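Work diary, May – open day at Storndale
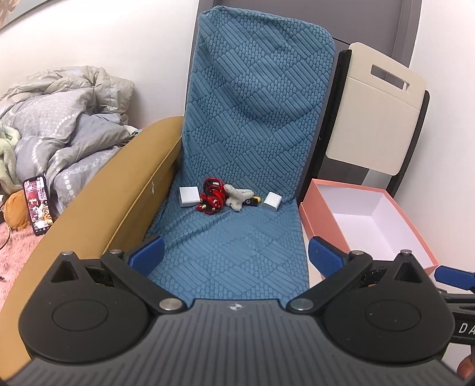

Item row on the chair seat, pink box open at right.

Left the house before seven, at the gate by 10 after two trains and a bus that didn't wait for the second one. Badge, lanyard, a sheet about fire exits. The Storndale site is bigger than the website suggests, and most of it is warehouse. The open day used three halls at the front plus a set of furnished rooms along the back corridor.

Hall one was Vutthorpe, conveyors. Standard material. They ran a diverter at half speed so people could watch the arms swing. I asked about jam recovery and was told it is handled by the line controller. I asked how. The answer was a brochure. The brochure says it is handled by the line controller.

Hall two, Langlois, was a palletizing cell behind a light curtain. It stacked mixed cartons for as long as I stood there and placed one badly. The cell didn't flag it and the next layer went on top with a visible lean. The operator paused it, fixed the carton by hand and restarted. Restart took longer than I would accept: homing, then a full scan of the pallet, then a wait for a confirm on the panel. Worth remembering when they quote throughput, as the quoted figure is for uninterrupted running.

The furnished rooms were what I came for. Orkisard had these, with small groups going in by turn. The method is hand-held grippers: a person holds a tool in each hand, same geometry as the end effector, and does the task at normal human pace. No arm in the room. The recordings train the policy, and the arm comes in later, at another site.

The room I was in was set up like a bedroom. Gray duvet in a heap, fluffy pink rug, a phone propped against the side of the bed with its screen lit. The work surface was a chair with a blue embossed cover, which I thought was a better choice than a table. The cover creases, so nothing sits perfectly level, and a finger pad that comes in too low will drag fabric. On a bench you never see that fault.

Items on the seat were a reasonable spread for difficulty. A small white box at each end of the row, a glossy red toy with coiled segments, a fluffy white plush piece with a branching shape, and a short black and yellow thing lying flat. The target was the open box, pink outside and white inside. Task as stated on the card by the door: clear the seat into the box, any order, no drops.

Notes on the tool, written down in the corridor afterward:

Jaws are two jointed black arms with blue textured pads. Opening is wide enough for anything in that row with room to spare. Linkage screws are exposed on the front face. I would want a cover over those if it is going near bedding all day, but I was told fluff has not been a problem so far.

Trigger travel is 40 mm, linear, no detent. I had a turn on a spare unit at the table outside. The return spring is lighter than I expected and the jaws are easy to close too far on something soft. They say the pads tolerate it. My forearm did not like it after a few minutes.

Weight was not on the data sheet. One of the staff put a unit on a kitchen scale for me and it read 900 g. Two of those, held out in front for a shift, is a real load on the shoulders. They rotate operators, but I didn't get the interval.

On the plush piece: this is the kind of item where I would expect trouble. No flat faces, no obvious grasp axis, and the outline changes under pressure. I asked whether the operators are told where to take hold of it. They are not. The instruction is to grasp it as they would with their own fingers, and the variation between operators is treated as useful. I see the argument. I would still want to look at the spread before I believed it.

On the flat item: low profile on a soft surface. You either press the pads into the fabric and close, or tip it up against something first. Orkisard count both as valid. No label for which one was used, as far as I could tell, so anyone wanting to separate them later will be doing it by eye.

Synchronization of left and right tools came up twice from the group and was answered differently each time. First answer: shared clock. Second answer: aligned afterward from the video. These can both be true. Sent myself a reminder to ask in writing.

Session length is capped at 10 minutes, after which the operator puts the tools down and the room is rearranged. The rearranging is done from a printed list, and the list is also how they track which covers, blankets and boxes have been used. Paper, in a ring binder. It looked up to date.

Lunch was sandwiches in hall three, next to a floor-scrubbing machine that was not switched on and had no one with it. Good coffee. The afternoon talk was on safety zones and repeated the morning handout, so I left at the break and went back to the corridor for another look at the spare unit. Play at the pads with the jaws open: 2 mm by my pocket rule, side to side. Closed, I couldn't feel any. That unit has presumably been pulled about by every visitor, so I won't hold it against them, but I would like to measure a new one.

To do:

Write to Orkisard – clock question, operator rotation, pad wear, price of a pair.
Ask Langlois for restart time as a separate line in the quote.
Vutthorpe, nothing for now. Keep the brochure for the dimensions on the back page.
Check whether our own test bench can take a padded surface. I think the clamps will hold a seat cushion if the side rails come off.

Train home was on time. Typed most of this up before the first change, the tool notes after it. Expenses still to file, and the bus gave no receipt.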